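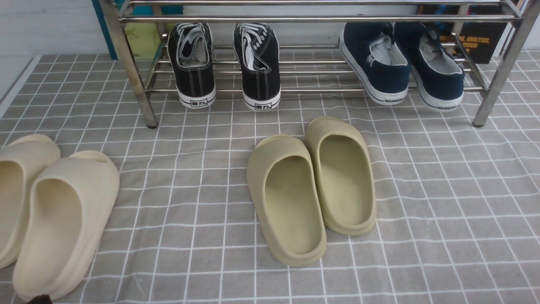
Two pairs on the rack, more shoes on the mat. Shoe tidying is one of the jobs the Lovham robot club is working on.

How does a robot learn to put shoes away?

You can probably put a pair of shoes on a rack without thinking. A robot needs to learn each part of the job.

The robot club at Lovham School started its shoe project in June. Their robot is called Tistura. It has two arms, and at the end of each arm is a gripper that opens and closes like a finger and thumb.

Finding the pairs

First the robot has to work out which shoes go together. Color helps. Black sneakers with white laces look different from plain navy slip-ons. But cream slides and pale olive slides are close in color, and in dim light a robot can mix them up.

Left and right matter too. The two shoes in a pair are mirror images – hold yours side by side and look at the soles.

Picking them up

Canvas is soft and bends when it is squeezed. Foam slides are thick and have no back, so the gripper has to take hold somewhere else, such as the strap. The students try different spots and write down what happens.

Learning by practice

A student moves the arms by hand controls while the robot records every movement. One recording is called a demonstration. The club has made 1,085 demonstrations so far, and 157 of them are only of slides.

A computer program then looks for patterns in the recordings. After that the robot tries the job without help. Sometimes it drops a shoe or sets it down backward. The students record more demonstrations of the part that went wrong.

"We put the shoes in a new place every time," says club leader Vilho Kokkonen. "At home they are never in the same spot."

Words to know

Gripper: the part of a robot that holds things.
Demonstration: a recording that shows a robot how to do a job.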